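How to write acceptance rules for a simulated tabletop task (and which ones to ignore)

Posted in January by Hanne Salminen

Most of the good practice guides I've been handed for simulated manipulation were written by people who sell simulators. They say your scenes should be "realistic" and "diverse" and leave you to work out what that means. I've spent a fair bit of time sorting through the rules we inherited at Golside, and I threw out a lot of them. What follows is what survived, in the order I'd do it.

You'll need a scene that loads, an arm that moves, and somebody who will sign their name to the results.

Step 1. Write the task down before you open the scene

One sentence, no adjectives. "Pick up the watch and put it in the dish." If you can't say it that way, you don't have a task yet. Our old Tadar checklist let people fill in this part at the end, and you can guess how often the task ended up matching whatever the arm had managed to do.

Step 2. Freeze the layout and number it

Every layout gets a number and nobody edits it after that. If you move a chair, it's a new layout. We had 363 of them in the Talavera set when I started, and 31 had been changed after results were reported against them. Those results went in the bin. People grumbled, but I don't see what else you could do with them.

Step 3. Decide what counts as clutter

The usual advice is to fill the room with stuff so the system learns to cope. I'm not convinced. A bed and some paintings on a brick wall make a scene look lived in, and they may matter to a camera-based policy, but they tell you very little about whether the gripper can close on something small. Keep two lists: objects within reach of the arm, and everything else. Only the first list should count toward any claim about clutter.
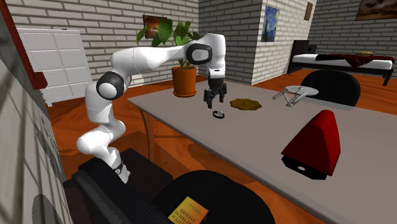
Gripper open over the small black band, with the dish, the model starship and the red wedge farther along the table.

For a layout like this one, I'd test each tabletop object for reach and put it on a list accordingly. The plant needs checking too, as a possible obstacle for the upper links. The book on the office chair goes on the second list unless the task mentions it. Don't let anyone talk you into calling a room "highly cluttered" on the strength of the furniture.

Step 4. Set a clearance rule you can measure

"The arm shall avoid unnecessary contact" is not a rule. Pick a distance, log it at every time step, and fail the run when it's broken. Log the whole arm while you're at it. The Triria template only watched the fingertips, so an elbow could go straight through a flowerpot and the run still passed.

Check the collision shapes as well. What you see drawn and what the physics engine bumps into are often two different things, and thin loops and shallow dishes are where I'd look first. Turn on the collision view and compare them one by one. It's dull work.

Step 5. Fix the number of runs in advance

We use 220 runs per layout. There's nothing magic about it. It was what we could afford overnight, and I'd sooner admit that than dress it up as statistics. What matters is that the number is written down beforehand and that you don't stop early when things look rosy.

Change the starting pose of the target between runs, and save the seeds. If someone else can't replay run 3 and get the same failure, you haven't recorded enough.

Step 6. Report the failures by type

A single success rate hides nearly everything. At a minimum, separate these:

Missed the object
Touched it but didn't hold it
Held it and dropped it
Hit something else
Ran out of time

Step 7. Say what you didn't test

This is the section people leave blank. Put in friction values you guessed, lighting you never varied, and any object whose weight came with the model file. I've yet to meet a downloaded model with a weight I'd trust.

As for whether passing any of this means the real arm will behave, I'd be careful. A simulated pass gets you permission to try it on hardware at low speed with the stop button in reach. Anyone who offers you more than that should be asked for their logs.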